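The Great Towel Reckoning
Gallery by Misaki Fukuda

Sometime in February the linen closet stopped closing. We own, between two adults, some 130 pieces of cloth that could pass for a towel, and Tatsuya has opinions about every one of them. He calls it a collection. I call it a fire door held shut with a chair.

So we set up the long table, made tea, and agreed on 15 minutes per shelf. The first shelf took until lunch. Most of it was a debate over whether the Skillen bath sheets (a wedding gift, scratchy as toast) count as towels or as punishment. They went to the animal shelter, where I hope the dogs are less picky.

Pink towel day, and the table it was folded on:

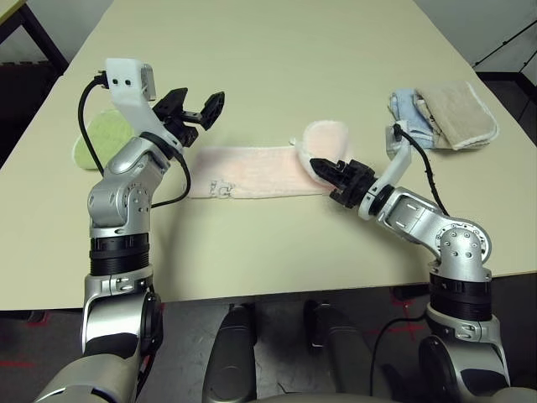
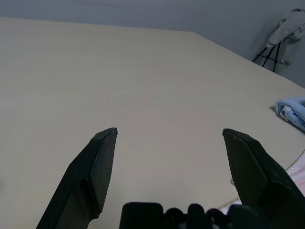
Folding in thirds is the house rule now, long sides first, and Tatsuya broke it within six towels. His method is to start from whichever end is closest and hope. The pale pink one with the faded gray print got the same treatment, one end flipped up and over before anybody had thought about the sides. It's too thin for guests and too long for the kitchen, so naturally it stays. Next month, pillowcases. Tatsuya has already asked to be excused.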